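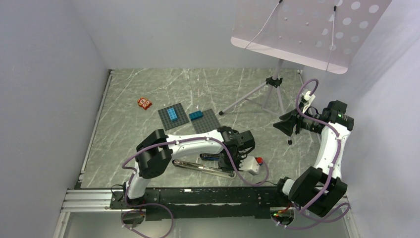 Harish Dwivedi
Home care writer, Darnbridge Household Pages
Updated 5th August

Stone counters and tables: daily cleaning, stains and small repairs

When my wife and I moved to Darnbridge, the kitchen had a stone counter and we had no idea how to take care of it. In my parents' house all the surfaces were steel, and you can scrub steel with anything. With stone I made mistakes in the first month which I can still see when the evening light comes from the side. These are my notes from the years after.

Know which stone you have

Marble and limestone are hurt by acid. Granite is mostly not. Many tops sold as stone are man-made, and for those you should follow the paper from the maker. If you don't have the paper, put one drop of lemon juice in a hidden corner, wait a few minutes and wipe. A dull spot means you must keep vinegar, lemon and wine away from the whole surface.

Every day

Warm water, a small drop of dish soap, a soft cloth. Then a second cloth with only water, and then dry it. I skipped the drying for a long time, and our hard water left a gray film which I first took for damage in the stone. Do not use the green side of the sponge. Powder cleaners are also too rough for a polished top.

Oil stains

Mix baking soda with water until it is thick like yogurt. Spread it over the stain a little wider than you think, cover with kitchen wrap and tape the sides. Leave it for a full day. Take off the wrap and let the paste dry completely before you lift it with a plastic scraper. An old stain from cooking oil took me three rounds, and the ring from a bottle of mustard oil is still there, only lighter.

Sealing

Drop some water on the stone and look again after 17 minutes. If the place has become darker, the stone is drinking and it needs sealer. We do ours every April, when the windows can stay open. Put a thin coat, wait as long as the can says, and wipe off all that is left -- sealer which dries on top becomes sticky and is very hard to remove. I do 2 thin coats near the sink and one coat for the rest.

Small scratches

On a matte top you can sometimes soften a light scratch with wet sandpaper. I use 400 grit, with plenty of water and almost no pressure. Please don't try this on a polished top. It will leave a cloudy patch, and then you need a person with a machine.

Hot pans

Use a trivet always, also on granite. The stone may survive but the sealer or the glue at a seam may not. My neighbor Nam-gil Min cuts old cork boards into squares and glues felt under them. He gave us four and they are better than the ones we bought.

The joint along the wall

Check the silicone once a year. When it is black inside, cleaning will not help. Cut it out with a plastic blade, dry the gap overnight, and fill again in one slow line. Smooth it with a wet finger before the skin forms, and keep the tap closed until the next day.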